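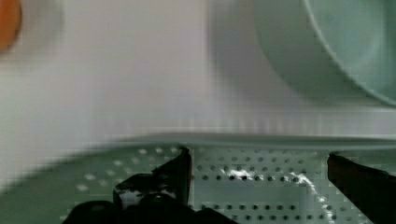

PALTESVILLE, 16 January 2021. The Harawira Student Robotics Club has opened the second stage of Iris, its tabletop manipulation project, in which student teams program a single arm to sort and place kitchen items. Stage one used flat-sided blocks. Stage two uses play food and kitchenware, including perforated pieces such as the sage-green one between the open gripper fingers, where glare across the rows of holes makes edges harder for the wrist camera to locate.

Students logged 2,508 attempts in stage one, of which 1,886 met the placement standard. The club will apply the same standard in stage two. 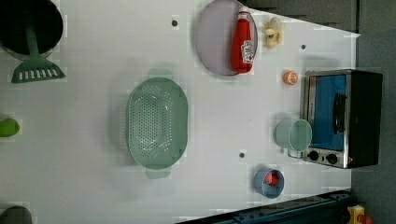 Each team writes its own grasp planner and submits it for a fixed block of 555 attempts. Code is frozen before the block begins. Object positions are changed between attempts according to a schedule the teams do not see in advance.

"A block has six faces and most of them will do," said Declan Partington, project lead for Iris. "A bottle on a plate is a different problem. The planner has to decide which of the two it is picking up."

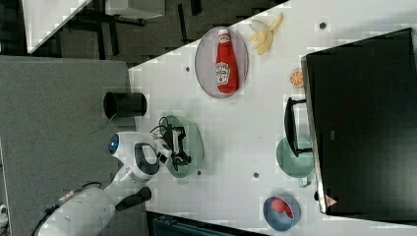

Scoring is based on final object position, contact with neighboring items and time per attempt. Both overhead and wrist views are recorded and may be used by the planner. Teams must submit a written account of their failures along with their code.

"We read the failure reports first," said Bevan Pryor, who supervises testing.

Results will be presented at Zulthorpe in June.
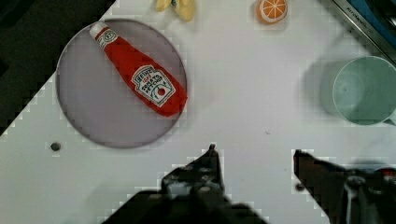
Participation

Stage two is open to enrolled students with one term of programming coursework. Teams may have up to four members. Applications are available from the club office at Harawira, Room 915.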